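## Setting up your price watch in Wusivia

I run this for our little consumer group in Oltalthorpe, and it took me a good few goes to get it right, so I've written it down the way I wish someone had for me! You'll need your shop list handy and a login (ask Zoila Marulanda if yours has lapsed).

1. Open **Watches** and click **New watch**. Give it a plain name - I use the product and the month, like "Thermometers December".
2. Type in the wholesale price per item, in pence. Our thermometers from Stetik go in as 530.

 **Note:** no pound sign and no decimal point, or it quietly saves a zero.

3. Set the alert price. Mine is 700, and anything a shop charges over that turns up in red on your front page (very satisfying).
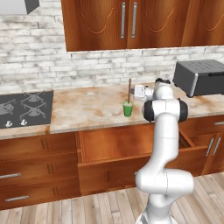 4. Add your shops one by one. I've got 11 on mine, and Huamán is in there twice as they have 2 branches with different prices.
5. Press **Start watch**, then go and have a cup of tea while the first prices load.

**Caution:** don't send a red price straight to the regulator! Ring the shop first and check it's for a single item and not a multipack. Arlindo Araújo keeps the complaint forms, and he'll want the receipt as well as the screen print.

If a price looks stuck, click **Refresh** next to that shop - refreshing the whole watch clears your notes.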